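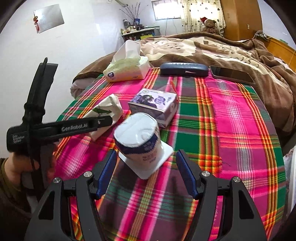
Bedside Storage for Small Dorm Rooms
Project report, Introduction to Product Design
Gülizar Demirtaş

1. Background

The assignment was to find an everyday storage problem, study it, and build one working prototype by the end of May. I chose the things people keep on and near their beds. In a small dorm room the bed is also the couch, the desk and the place where shopping gets dropped. When it is time to sleep, everything has to go somewhere, and it usually goes on the floor or on the chair.

My own room in the Voso building has a bed, a desk, a closet and one shelf. The shelf is 23 inches long and is at the wrong end of the bed to reach when lying down. Most rooms on the hall have the same layout.

2. What people keep on the bed

I sent a short survey to residents of Voso and the building next door, Eren. I got 139 answers. The questions asked which items had been on the bed in the last day, which of those were still there at bedtime, and where they were moved.

The phone was the most common item by a wide margin. After that came chargers, glasses or a glasses case, tissues, books and snacks. A group I did not expect was household supplies that had been bought but not put away, such as toilet paper, soap and small boxed items. People said these stayed on the bed because their proper place was in a shared bathroom or a full closet.

I sorted the items into two groups. The first group is used from the bed and should stay within reach: phone, glasses case, tissues. The second group is only passing through: a wrapped roll of toilet paper, small cartons, anything in a paper wrapper. The prototype had to deal with both groups without mixing them.

3. Layout test

Before drawing anything I laid out typical items on a plaid blanket and moved them around to see how much space each group needed. A tissue box takes up more room than it seems to, because the top has to stay clear for the tissues to come out. A hard glasses case is long and does not fit in most square bins. A phone needs a flat spot and should not be under anything else. A toilet paper roll is easy to stand upright on a hard surface, but on a blanket it tips over when someone sits down. I tried putting a small white square under it, and this helped a little on the flat part of the bed.

4. Design

The final design is a fabric organizer that hangs over the side of the bed. A wide flap slides under the mattress and holds it in place. There are three pockets on the outside.

The top pocket is long and shallow and is sized for a glasses case and a phone side by side, with a divider between them. The middle pocket is open at the front so a tissue box can be pushed in on its side with the opening facing out. The bottom pocket is deep and loose, and it has a loop handle so it can be unbuttoned and carried away. This is the one for supplies that belong somewhere else.

The fabric is cotton canvas from Rerano, a remnant store near campus. The stiff panel inside the flap was cut from an old binder. Total cost was under 11 dollars, mostly for the canvas and the buttons.

5. Testing

Four people used the organizer for three nights each. All of them kept using the top pocket. Two said the divider was too tight for a phone in a thick case. The tissue pocket worked on the higher beds but was hard to reach on the low one.

The bottom pocket had mixed results. One tester carried it to the bathroom and emptied it on Wednesday, as intended. The others filled it and left it hanging, and the weight pulled the flap forward. Adding a strip of rubber shelf liner under the flap reduced the slipping.

6. Changes for a second version

Make the phone side of the top pocket one inch wider.
Sew the shelf liner to the flap.
Use snaps in place of buttons on the bottom pocket.
Move the tissue pocket up on the version for low beds.

The pattern pieces and the survey answers are in the project folder in Drarkden, room 319.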